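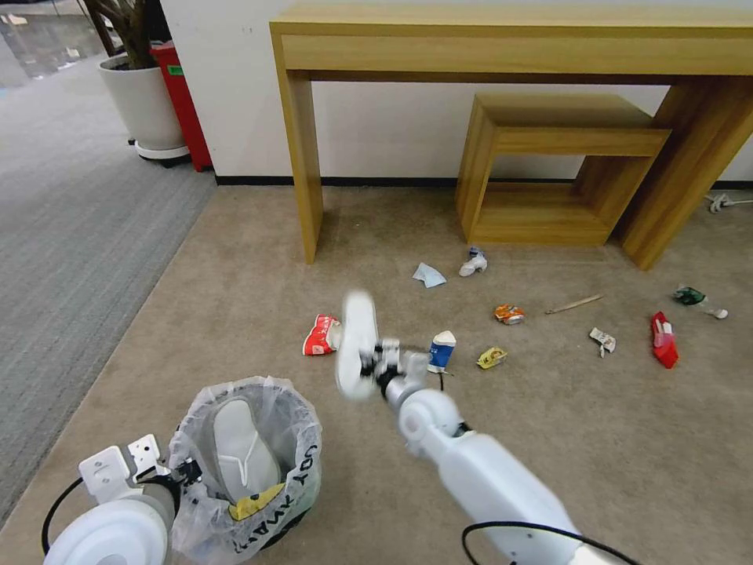
Fig. 3. Carpeted room, litter on the floor. One white slipper held over the carpet, a second already in the lined bin.

Room Care, Unit 2: Clearing the floor
Handout for the Wednesday group. Tutor: Shoshana Yazzie

Clearing comes before any cleaning. Do not bring the vacuum cleaner into the room until the carpet is bare.

Order of work
Put a fresh liner in the bin and fold it well down over the rim. A liner that only just reaches the edge will slide in under the first heavy item. Stand the bin next to the litter and work outwards from it.

Pick up large things first -- slippers, cartons, full-size packets. Small sweet wrappers come last. They are easy to miss on a patterned or dark carpet, so look again from the doorway before you move on.

Slippers
At Orkley House the white guest slippers are single use. Both go in the bin once the guest has left. At Trerden they are collected for washing, so check the site sheet before you throw any away. Look inside each slipper first. Neville Lockwood once found a room key in the toe.

Wrappers and cartons
In Fig. 3 there is a red and white snack packet to one side of the held slipper and a blue and white carton to the other, with yellow and orange wrappers further along. Wrappers go straight in the bin. Pick cartons up upright, as they may still have drink in them. Empty them in the basin before binning.

For next time
Read pages 10 to 22 of the course book (liners, bin sizes, tying off). Bring your site sheet -- we will fill in the slipper column together.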